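Sat 25 February
By Rory Halliday

This site uses cookies. By carrying on you agree to our use of them.

4. Comparing grippers on the two-arm bench

Use this section when you have two grippers to choose between and want to try them on the same parts. It assumes the arms are bolted down and the Zestura controller has passed its start-up check (section 3).

4.1 Before you start

1. Switch off the conveyor and wait for the belt to stop.
2. Put the red and yellow bins side by side, within reach of both arms. A slight angle does no harm.
3. Load the red bin with block parts. Put one tall part and one flat part in the yellow bin.
4. Move both arms to the park position and check that the cables hang clear of the belt.

Caution: keep your hands off the table whenever the arms are powered. The stop button must be within reach of the person at the laptop.

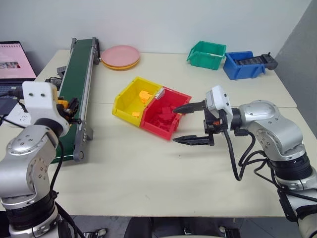

Fig. 4.1 Right arm at the red bin with the gripper fingers wide open. Left arm beside the conveyor.

4.2 Running the comparison

5. On the laptop, open the Fletus page and choose Gripper Trial.
6. Set the closing force to 15 N for both grippers. Do not change it part-way through.
7. Open the fingers fully and jog the right arm down towards the red bin. Stop when the tips are level with the rim.
8. Check that neither finger will strike the bin wall on the way in. If one will, turn the wrist and try again.
9. Start the run. Each gripper makes 40 picks from the red bin, then moves on to the yellow bin.
10. Save the log before you swap arms - the next run writes over it.

Note: flat parts are the harder test. In our August trials the Plamlow fingers managed 87 per cent on blocks and a good deal less on flat pieces. Helmut Kohlhase has the full tables.

4.3 After the run

11. Park both arms and power them down.
12. Look at the finger tips for wear. Change them after 500 picks, or sooner if the teeth are rounded.
13. Write the gripper serial number in the log. For Paterson grippers, add the firmware version as well.

If the two results are close, repeat steps 5 to 10 with the arms swapped.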